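A Day at the Nitach Repair and Reuse Open House

Monday, August 10, 2026

Nitach opens its building to the public once a year. I had meant to go for the last few summers and finally took the day off work. The building is an old furniture warehouse at the end of the bus line, past the feed store. If you drive, use the gravel lot on the north side. The front lot fills up by midmorning and the exit is slow.

Admission is free, but you sign in at the door and get a paper badge. I was visitor 56. The badge has a map on the back that leaves out the second floor, so ask for the full sheet at the desk.

Drop-off and sorting

The tour starts at the loading dock, where people bring in what they don't want anymore. On the day I went it was mostly lamps, vacuum cleaners, office chairs and desktop computers. Everything gets weighed on a floor scale and a tag with a number. A filing cabinet ahead of our group got tag 1047, and the numbering starts over each month.

From the dock, goods go one of three ways: cleaned and sold, repaired and sold, or taken apart for parts and scrap. The guide said furniture is the easiest to place and small kitchen appliances are the hardest, mainly on account of missing cords and lids. Mattresses and tires are turned away at the door.

Furniture and fabric

The wood shop takes up the back third of the ground floor. They let us watch a chair being reglued, which is slow work, and then a dresser getting new drawer runners. Stain is mixed on site. I asked what happens to pieces with bad veneer and was told they usually get painted.

Upholstery is upstairs and was the most crowded stop. Phí, the fabric store from the same street, gives them its roll ends, and visitors could buy a bag of scraps for a few dollars. I bought one. It had two good pieces of canvas in it and a lot of narrow strips.

Computers and electronics

The electronics section is down the hall from upholstery. Desktops are checked for whether they start, then opened up and sorted by age. Newer ones get cleaned and resold with a fresh drive. Older ones are stripped, with memory, power supplies and cables going into bins by type. You can buy from the bins, and the prices are on a printed sheet by the door. Drives are wiped or shredded, and you can ask for a receipt when you drop one off.

I had brought a question about my own tower at home, which has an open memory slot. The answer was to write down the model of the motherboard before buying anything, and to take a picture of the inside with the side panel off. The socket and the memory slots are what they need to see.
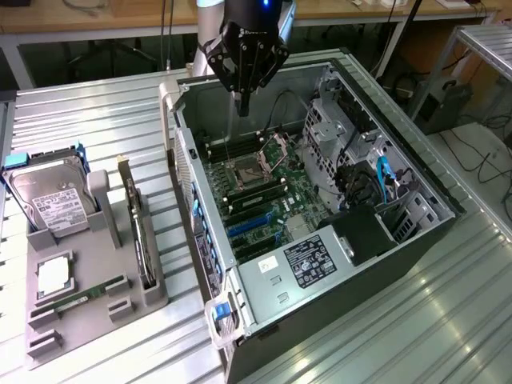
Lunch and the sale floor

Food was from Pralar, a lunch counter that set up tables along the east wall. I had a bean soup and a roll. The line was long at noon and gone by one. There is also a water fountain near the restrooms, and you can bring your own food.

The sale floor stays open during the tours. Prices are marked on colored stickers, and on open house day everything with a green sticker is 10 percent off. Lamps looked like a good buy. Books were picked over. The bicycles were all adult sizes, and most needed tires.

Steletell had a table by the registers with leaflets on its battery drop boxes. They take household batteries and old phones, but car batteries have to go to the county site.

Getting there and other notes

The bus stops across the road and runs every half hour until early evening. The elevator to the second floor is small but works, and staff will hold it for strollers and wheelchairs. The wood shop is loud, and free earplugs are in a box at the entrance. Wear closed shoes, or they won't let you onto the dock.

Tours take a little over an hour. A shorter one, without the dock, is planned for October, with sign-up at the front desk. I put my name down for it so I can see the lamp bench, which was closed while I was there.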